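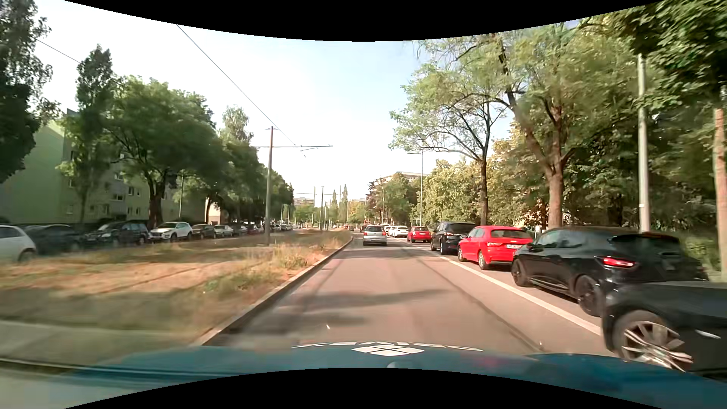
Digest, Volume 14, Issue 50

From: Refugio Cárdenas
To: Pirgate Civil Liberties list
Subject: Re: Draft response on the protest notice ordinance

Dear members,

Thank you to those who sent comments on the draft before the April deadline. The steering group has read all of them and asks me to reply on the point quoted below, which several members raised in similar terms.

> The draft accepts the notice period in Section 3 without comment. A
> group that wants to stand outside city hall the morning after a vote
> would have to apply 14 days before the vote took place. I do not see
> how we can call that a minor administrative rule, and I would ask that
> the sentence describing it as such be removed before the response goes
> to the council.
>
> I would also like to know whether the 50-person threshold counts
> people who stop to listen.

The sentence has been removed. The revised text states that the association opposes any advance notice requirement for gatherings on sidewalks and in public parks where traffic is not blocked. It further asks the council to add a clear exception for events held in response to recent news or official action. The Kazemi memorandum, circulated to this list last year, sets out the legal basis for such an exception and is now attached as Appendix B.

On the second question, the ordinance does not say. Section 5 refers to "persons present," and the city attorney's office has not provided a definition. Our response recommends that the threshold apply only to persons the organizer has invited or could reasonably expect. Without that change, an organizer could be fined for the size of a crowd over which he or she had no control.

Two further corrections have been made. The reference to the permit fee on page 2 gave the figure from the earlier Hukik proposal; it now reads $395, as in the published ordinance. The paragraph on police filming has been moved to a separate letter, as that practice falls under the Calten agreement and will be reviewed on its own schedule.

At the close of comments, 389 residents had signed the accompanying petition. Signature sheets still in members' hands should be returned to the office by 5 p.m. on the day before the hearing. Sheets without a full street address cannot be accepted by the clerk.

Members who wish to speak at the hearing must register with the clerk individually. The association cannot register on their behalf.

Respectfully,

Refugio Cárdenas
Corresponding Secretary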